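Bench walk-round, Jesville workshop
Checked by Inna Pasichnyk, December 21, 2025

1. Floor and doors
Pass. Both exits clear, and somebody finally moved the bike!

2. Printed mat
Pass. I went over the checkerboard part looking for curled corners and tears (last September I caught my sleeve on one, so I'm fussy now). The rule is still no mugs on the mat, please, and no tape over the little black markers. 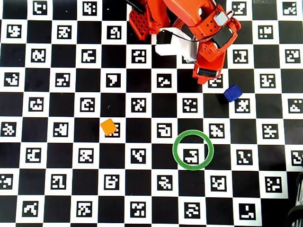 3. Cables
Pass with a comment. The Gasser power strip is fine, but its lead needs a clip under the bench. I've asked for 6 clips and we've got 2, so the rest is on order from Dralten.

4. Printed blocks
Pass. I ran a thumb round the blue-purple cube and the bigger orange-red block, feeling for sharp bits. The edges are rounded and I didn't find any burrs, and I do like that hatched face on the cube.

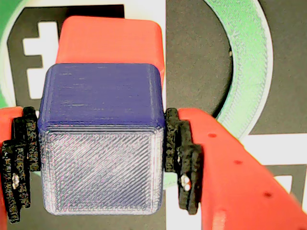
Three older blocks from the Plultesel box weren't so good – one had a split corner – so I've bagged them up and put them by the sink. Sand them or toss them, I don't mind which, just don't put them back!

5. First aid box
Fail. We're out of small bandages again. I'll bring some in, but whoever takes the last one, write it on the lid.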